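Visita à fábrica da Haruna em dia de portas abertas

A Haruna abre a unidade de produção ao público uma vez por ano, em março, e desta vez consegui lugar. A marca faz séruns, cremes de rosto e um óleo de limpeza que uso há bastante tempo, e queria perceber como se passa da lista de ingredientes ao frasco. As inscrições eram feitas por e-mail e o grupo tinha 30 pessoas, quase todas esteticistas ou donas de pequenas lojas de cosmética. O resto eram curiosos como eu.

O edifício fica na zona industrial, ao lado dos armazéns da Movis, e a entrada está mal assinalada. Quem for de autocarro deve sair na segunda paragem depois da rotunda. Recebeu-nos Paula Stanciu, responsável pelas relações com clientes, que distribuiu batas, toucas e protecções para os sapatos. Pediram-nos que tirássemos anéis e relógios e que não usássemos perfume, coisa que já vinha escrita na confirmação da inscrição, mas que nem toda a gente leu.

A primeira paragem foi o armazém de matérias-primas. Os óleos vegetais chegam em tambores e ficam em quarentena até o laboratório os libertar. Cada lote leva uma etiqueta amarela enquanto espera e uma verde depois de aprovado. Perguntei pela vitamina C, que oxida com facilidade, e explicaram que fica numa câmara fria separada, em embalagens pequenas, abertas só no dia em que são usadas.

A seguir vimos a sala de mistura. Há 2 reactores grandes e um pequeno, para ensaios. No dia da visita só o pequeno estava a trabalhar, com uma emulsão hidratante sem perfume. Laurențiu Avram, o técnico de serviço, mostrou pela janela do reactor a fase em que a água e o óleo se juntam e o líquido passa de turvo a branco. O arrefecimento é lento e os conservantes entram apenas no fim. A explicação foi boa, embora a ventilação fizesse tanto barulho que quem estava atrás perdeu metade.

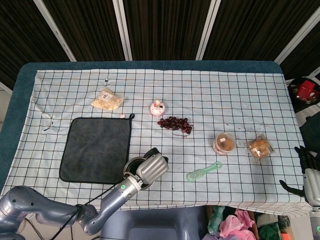 O laboratório de controlo foi a parte de que mais gostei. Li-hua Lui coordena os testes de estabilidade e falou-nos do que acontece a um creme guardado durante meses a temperaturas diferentes: mudanças de cor, separação, alteração do cheiro. Falou também de limpeza da pele, em resposta a uma esteticista que perguntou por esfoliantes. Na opinião dela, muita gente com a pele sensível esfrega demais. Para retirar o óleo de limpeza basta um pano de microfibra macio, do género daquela toalha cinzento-escura com argola para pendurar, passado com água morna e sem pressão. Recomenda lavá-lo depois de cada uso e não pôr amaciador, que deixa resíduos nas fibras.

Na linha de enchimento trabalham 11 pessoas por turno. Os frascos de vidro são soprados com ar filtrado antes de encher, e as tampas com conta-gotas ainda são apertadas à mão. Ovidiu Chiriac, chefe da linha, disse que a máquina de tampas da Driltness já foi encomendada e que deve chegar antes do verão. Não foi possível fotografar nesta zona.

A visita terminou com uma sessão sobre a Costier, a gama nova para pele seca, apresentada por Aurelia Enache. Experimentámos o bálsamo e o creme de noite nas costas da mão. O bálsamo é denso e demora a absorver; o creme pareceu-me mais fácil de usar todos os dias, mas o cheiro a lavanda é forte para mim. Levámos amostras dos dois.

No total foram umas duas horas e meia, sem custo. Faltou tempo para perguntas no fim - o grupo seguinte já esperava à porta - e gostava de ter ouvido mais sobre as embalagens recarregáveis, que só foram mencionadas de passagem. Quem quiser ir no próximo ano deve escrever cedo para a loja e levar sapatos fechados.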